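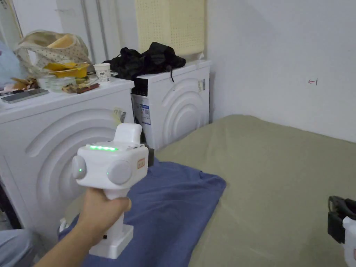
Operations Notes - December 30, 2021

Setup and Care of the Paired Hand-Held Grippers, Cloth-Folding Cell

The cloth-folding cell at Jismont has now been in regular use since September, and several colleagues have asked for a written account of how the paired grippers are prepared, checked and returned to service. The procedure was first drafted by Haiyan Cheng and has been revised twice. This post sets out the current version, together with some observations from my own turns on the cell.

The cell uses two hand-held grippers, one for each hand, and a bed as the work surface. The choice of a bed was debated when the cell was planned. A bench would have been easier to level and easier to clean. The grippers are meant to be used on household work, however, and a mattress gives under the fingertips in a way that a bench does not. Operators who learned on a bench tended to press too hard once they moved to bedding.

Before any cloth is handled, each gripper is switched on and held upright by the handle for 60 seconds. The operator watches the indicator lights during this time and does not set the unit down. A unit that drops out within the minute is marked in the log and taken out of the pair. Both units are then withdrawn together, as we do not mix units from different pairs. Each pair is adjusted as a pair, and a left unit that closes a little sooner than the right will pull a fold out of square.

The jaws are opened and closed fully five times with nothing between them. The operator listens for a click at the end of travel. Yaw Laryea, who maintains the units, asks that any click be reported even if it goes away - it usually means that a fastener at the fingertip has begun to back out.

Work on the cloth begins with the left hand. The operator takes a gathered portion at the left end, holds it, and only then brings the right gripper over the other side. 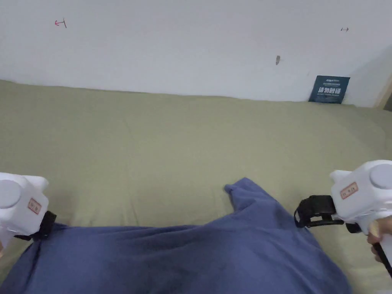 New operators often try to close both hands at once. We discourage this for the first week. When both jaws close together it is difficult to tell which one has missed, and the log entry is of little use to anyone reading it later. One hand, a pause, then the other hand is slower by a second or so, and the records are much cleaner.

The cloth is not ironed or smoothed between runs. It is picked up, dropped and taken again as it falls. A soft cloth of one plain color is preferred for the daily check, and printed cloths are kept for later in the session.

Finger spacing is examined next. The fingers are opened over the cloth and compared by eye. Both tips should point down at the same angle, and neither pad should be twisted on its seat. If a pad has turned, it is reseated by hand and the five empty cycles are repeated from the start.

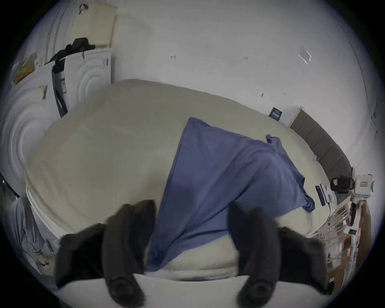
The two fingers open above the cloth, with the pads facing down.

Pads are replaced on a fixed count. The first set from Grolteck reached 1,527 cycles before the grip began to slip on thin cotton, and the second set did less well. We now change pads at 105 runs, long before any slip is expected. I was doubtful of so short an interval, and Etornam Korletey and I exchanged a number of messages on the subject. The cost is modest and the pads take four minutes to fit, so the shorter interval has stayed.

The final check is a lift. The operator closes on a bunched portion of the cloth, raises it clear of any surface, and holds it while turning the wrist slowly in each direction. The cloth may swing, but it should not creep between the fingers. Any creep is noted along with the pad count.

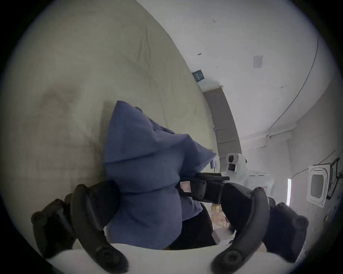 Cloth held between the closed fingers for the lift check.

After the lift, the screws at the fingertips are inspected. They are tightened by hand with the short driver and never with a powered one. We lost a finger to a stripped thread in the early weeks, and the replacement was slow to arrive.

At the end of a session the fingers are wiped with a dry cloth. Lint gathers behind the linkages, particularly after toweling, and a soft brush is kept for this. No spray or solvent is to be used on the pads. The log is closed with the run count, the unit numbers and the operator's initials. Session 177 is the most recent one filed under this procedure.

Corrections to the written procedure should be sent to Haiyan Cheng. Requests for pads and spare screws go to Yaw Laryea, preferably before the last set is opened.

Posted by Rosaire Gosselin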